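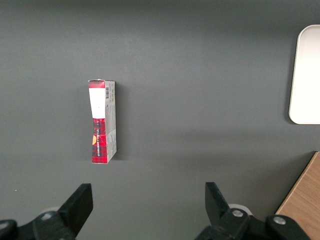 The plaid box, the tray off to the right, and the Vodis fingers wide open.

So I finally caved and bought the Vodis gripper kit. If you've been reading for a while you know I've been limping along with the pincher that came with my Lowther arm, the one with the foam pads I kept gluing back on. I was at the point where I was buying glue more often than coffee. The Vodis was $629 when I looked in August, then it dropped to $594 and I hit the button before I could talk myself out of it.

What you get for that: the gripper with its two fingers, the bracket, a small wrist camera, one cable that does power and data together, and a bag of bolts. You also get 11 months of their software plan, which is a weird number and I have no idea who picked it. After that you pay or you drop back to the basic version. I'll complain about that further down.

Putting it on took me most of an evening. The booklet is fine up to the page where you seat the bracket, and then it shows you a drawing of the bolts going in from a side my arm doesn't have. I ended up on the Orov forum at 11 p.m. reading a long thread where people argued about washers (people feel very strongly about washers!). Someone in there had posted a plain list of which bolt goes where, and after that it was maybe 20 minutes.

My standard test is stupid but I like it. One light cardboard box stood up on its short end, one white tray, get the box into the tray without knocking it over or crushing it. I've been using the same red and black plaid box for ages and the top is looking pretty crumpled. A tall skinny box is a mean thing to grab. Come in a bit crooked and you tip it, squeeze too hard and the sides cave.

I gave it 17 tries on the stock settings. It got the box into the tray on 11 of them. The misses were nearly all the same miss, where one finger touches first, the box leans, and by the time the other finger closes there's nothing upright to close on. Then I turned the closing speed way down and it got a lot better, though now I could make a sandwich while it picks something up. My old pincher never got past a handful on this test, so I'm happy, just not "tell your family" happy.

Stuff I like: the fingers are broad and flat, with squared-off tips, and they open really wide. I didn't think I'd care about that but I do, because I don't have to line things up so carefully before I start. The wrist camera is better than I expected too. I can see both fingertips and most of the table at once, and I've stopped getting up to squint at things from the side.

Stuff I don't like: the software. Every time I change the grip force it jumps back to the first tab, so I go find my place again, change one thing, and get thrown back again. There's a save button that gives you no sign it saved. And the plan running out bugs me. The slow-close setting, the one that fixed my whole problem, is in the paid part! I wrote to support about it and got a friendly answer that didn't say yes or no.

I did look at the Sunix before buying. It's cheaper and the fingers are softer, and if I mostly picked up fruit or socks I'd probably have gone that way. It doesn't come with a camera though, and once I'd added one to the cart the gap was pretty small.

Would I buy it again? At the sale price, yes. At full price I'd grumble and wait. If you have an older Lowther like mine, check your wrist plate against the drawing on their site before you order, and get the longer cable while you're there. The one in the kit reaches, barely, and mine pops out whenever the arm swings all the way left. I've got the longer one on order and I'm going to try a mug next, probably one I don't like very much.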